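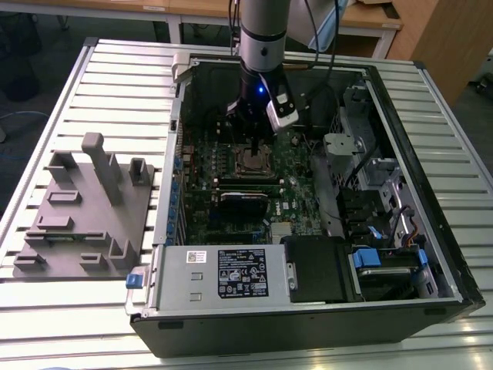

Innes MacLeish says I should stop touching up the taught points every time the tip comes down a hair off the socket, and go find out what moved. The exact words over coffee were that a cell with a hundred little corrections in it is a cell with one loose screw. I grumbled, and then I spent the whole of today doing as I was told, so this is going to be a long entry (sorry, whoever reads it next).

Cell 2, desktop teardown, Mornora lab
12/12/19

Print | E-mail

Where we stood this morning: the approach over the processor socket had been drifting toward the back of the case for a couple of weeks. Small stuff, never enough to fault, and each of us had been nudging the approach point in Trallel and leaving a cheerful little comment with our initials. I read back through those comments before I did anything else and it's embarrassing. Every nudge goes the same way. If we had been making random mistakes they'd have gone all over the place!

So, first job, home the arm, drop to teach speed, and put the tower on its side on the bench the way we always do, open side up. I like this old workstation for setup. The board is green and the socket has that nice square metal frame with a coppery face, so you get a clear edge to aim at, and the lever gives you a second one. I brought the tip down over the socket, stopped short, and went around and looked from the front and then from the power supply end. Off toward the back, same as everybody's been saying.

Then I checked things in the order I should have checked them two weeks ago.

Tip. Backed it out, cleaned the seat, put it back, torqued it. No change at all in where it pointed. I rolled it on the granite too and it runs true, so I'm leaving it on and the spare stays in the drawer. The tip log has it at 700 touches and we swap at 3000, so it has plenty of life left in it.

Flange screws. All tight, and the paint marks line up. I was half hoping for a loose one there, it would have been such a short day.

Sensor clamp. Now here I did find something, although it was a different something. The module on the side of the wrist could be rocked with a finger if you pushed on the low corner. Hardly anything, but you could feel it tick. One of the clamp screws had backed off maybe a quarter turn. That one I blame on the cables. They come down from overhead and loop past the side of the arm, and when the wrist turns all the way over for the drive cage moves the loop gets pulled up short and gives the whole clamp a tug. I let out more slack at the top tie and ran the wrist over and back by hand until I was happy that nothing went tight and nothing dragged in the case either. It's a fussy compromise, that loop. Too short and it pulls, too long and it lies down on the board and catches on the graphics card. Please don't tidy it!

Clamp screws are back in with the medium thread locker and fresh paint marks. I used the Aksoy clamp off the shelf for comparison and ours has worn a bit on the inside, so I've put in a request for a new one with the Flidport order. That order goes out next week and I'd be glad if somebody reminded me.

With the clamp snug I redid the hand-eye calibration, which took 39 poses and most of the time between ten and lunch. Residual came out better than it's been since May. I was very pleased with myself and went and ate a sandwich.

After lunch, same tower, same approach, and the tip was still off toward the back. Less, but still off.

At this point I'll admit I opened Trallel and had my hand on the nudge button. Then I thought about Innes and closed it again.

Bench. The slats look as solid as anything and I've never once thought to doubt them. I put the dial indicator against the stop block behind the case and leaned on the bench, and the block crept. The T-nuts under that block were only finger tight on one side. So every time someone shoves a heavy tower back against the stop, the stop gives a little, and the next tower sits a little farther back than the one before, and we all dutifully chase it with the taught point. Two weeks of that. I laughed out loud, all by myself in there.

Squared the block up again from the reference edge, 305 mm to the face, and tightened both sides properly with the long key. Scribed a line on the slat next to it. If the line and the block ever disagree, believe the line.

The gray printed fixture to the left of the tower I left where it was. I did run a rule along the flat plate and press on the tall post, and neither moved. The post does look like the sort of thing that will get snapped off by a sleeve one of these days, and I'd like to print it again with a fatter base when the printer is free. No hurry.

Then the part I'd been putting off, removing all of our nudges. I saved the old program under a new name first (cell2_socket_before_block, it's in the usual folder), cleared the offsets, and taught the socket approach fresh, one time, with the block where it belongs. Lifted the case out, put it back, ran it again. Lifted it out and put it back crooked on purpose, pushed it home against the stop, ran it again. It comes down over the middle of the socket every time and I could have watched it all afternoon.

Still open:

The drive cage approach has nudges in it too, and I ran out of day. Whoever is on the cell next, please clear them and reteach before running any towers through.

Thread locker wants overnight. Keep the wrist under half speed until the morning.

Cable loop, see above, look at it after the first full shift.

Add the stop block to the weekly check sheet, right under the flange screws. I've written it on the paper copy in pencil and the file still needs changing.

I owe Innes a coffee, and I've set the key for the T-nuts on the hook by the cell door.

Print | E-mail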